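Groltport library extends loan periods, drops late fees for good
May 24, 2021

The Groltport public library will not bring back late fees when its reading rooms reopen next month, the library board decided in a vote held over video. The fees were suspended last spring, when the building closed and borrowers had no easy way to return books.

Standard loans will also run for a longer period. Books can now be kept for 3 weeks instead of two, and renewed twice if no other reader has placed a hold. Films and magazines stay at one week.

Library records show that 4000 items were overdue when the building closed. By the end of April, all but 102 of them had come back, most through the return slot on Kabbaj Street. Borrowers who still have one of the missing items can drop it off at any hour and will not be billed.

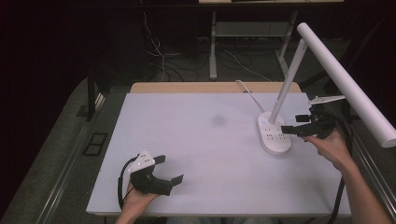

A white desk lamp on a pale tabletop.

The board had asked staff to work out what the change would cost. Late fees brought in little money in recent years, and part of that went to postage for reminder letters. The letters will end this summer. Reminders will go out by email or text message, and readers without either can ask for a phone call.

Charges for lost or badly damaged books remain. A reader who loses a book can pay the replacement price or bring in a new copy of the same edition.

The library is also changing its catalog software. The old system, Gisard, will be switched off over a weekend in June and replaced by Jellex, which is already used at the branch across the river. Card numbers will stay the same, but readers will need to set a new password the first time they log in. Reading histories will not be carried over, so anyone who wants to keep a list should print or save it before the switch.

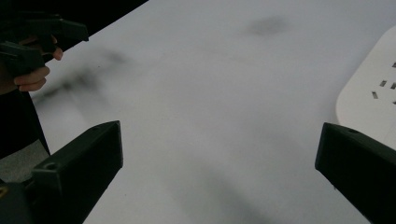
A white table surface with a matte finish.

Study tables on the upper floor can be reserved for two hours at a time once the rooms reopen. The children's room will open on mornings only at first. The local history room remains closed while its shelving is replaced, and the library has 1000 older volumes in storage until that work is done. 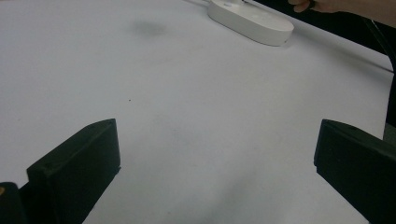 What happens to fees that were already on my card before the closure?
They will be cleared when the new catalog starts up, and you do not need to call or fill out a form.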